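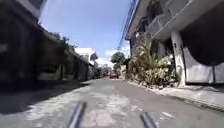
Charito Pangilinan wrote in to say that her ears rang for a whole day after a show in Cavham, and that her cousin told her this was fine, because "it means the band was good." Is it true? We had our doubts.

What is loud, anyway?

Sound is air being shaken. A singer shakes it a little. A wall of speakers shakes it a lot. We measure how strong the shaking is in decibels, or dB for short. People talking are near the low end of the scale. A concert can reach 100 dB close to the speakers.

The scale is sneaky. Going up by 10 dB doesn't mean a little more sound. It means ten times as much sound energy hitting your ear. So be careful when somebody says, "It's only 10 more."

What does the ringing mean?

Deep inside your ear are tiny cells with even tinier hairs on top. They wobble when sound comes in and send messages to your brain. Very loud sound can wear them out or break them. Ringing is a sign they have had too much. Sometimes it goes away. But broken ones don't grow back in people, so Charito's cousin is wrong. The ringing says nothing about the band.

Do louder shows sound better?

Lots of grown-ups say so. The posters for the Flekosley Hall show in July promised "the loudest night of your life," as if that were a prize. We asked for proof that loud was better and got a page about how many speakers they own (338, if you care). That isn't proof – it's a shopping list.

Try a test at home. Play a song quietly, then a bit louder. Most people like the second one more, even though it is the same song. Our ears are easy to fool, and people who sell speakers know it.

What about earplugs?

Some ads say their plugs "block all the bad sound." We don't believe that. A plug can't tell good sound from bad. Foam plugs turn everything down, and the high notes most of all, so music can seem muffled. Music plugs try to turn all the notes down evenly. Both kinds only work if they fit, so ask an adult to help you put them in.

Standing farther from the speakers helps too, and it's free.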